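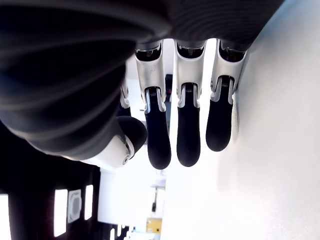

Marta Ellingboe
County reporter

Tuesday, 4:40 p.m.

The water main under Araya Street in Pultton will be replaced starting in June, and the street will be closed to through traffic while the work is done, the town's water department said.

The pipe serves 101 homes and a handful of businesses between the post office and the Girska bridge. It has broken nine times since the department began keeping computer records, most recently in February, when water got into the basement of the hardware store and the elementary school closed for a day.

Crews have patched the line after each break. The department told the town board on Monday night that the iron has thinned so much along one stretch that new clamps no longer hold well, and that it did not want to go through another winter with it.

The board approved the work without a vote against. It also approved a detour that sends cars and trucks up Wurnelum Road and back down past the fairgrounds. Trucks headed for the grain elevator will use the same route, which drew most of the complaints at the meeting. Residents on Wurnelum Road said the pavement is already in poor shape and that drivers pay little attention to the posted limit. The board agreed to put up a speed sign at the top of the hill and to look at the road surface again when the job is finished.

People who live on Araya Street will be able to reach their driveways in the evening and on weekends. During working hours they may have to park on a side street, depending on where the trench is open. Trash pickup will stay on the same day, but bins need to be out by 6 a.m. and should be taken to the nearest corner.

Water will be shut off twice at most addresses, once to connect a temporary line and again to switch over to the new pipe. Each shutoff should last a few hours. The department plans to hang notices on doors the day before. Customers with a medical need for running water are asked to call the office ahead of time so that jugs can be dropped off.

The temporary line will run above ground along the curb, with ramps at driveways. Water from it is safe to drink, the department said, but it may come out of the tap warmer than usual on hot afternoons.

The new main will be plastic and 2,237 feet long. Seven hydrants will be replaced along with it, including the one outside the school that has been bagged since last fall. Service lines will be renewed as far as the property line. Anything past that point belongs to the homeowner, and the department said it will offer a list of licensed plumbers to anyone who wants to have the rest done while the street is open.

Water rates will not change this year. The project is being paid for out of the reserve fund and a state loan, and the board expects to discuss rates again in the fall - after the final bill comes in.

RECENT NEWS
Girska bridge to get new railings
School board moves meeting to the cafeteria
Wurnelum Road yard waste site opens for the season
Pultton pool looking for lifeguards
Two lots near fairgrounds rezoned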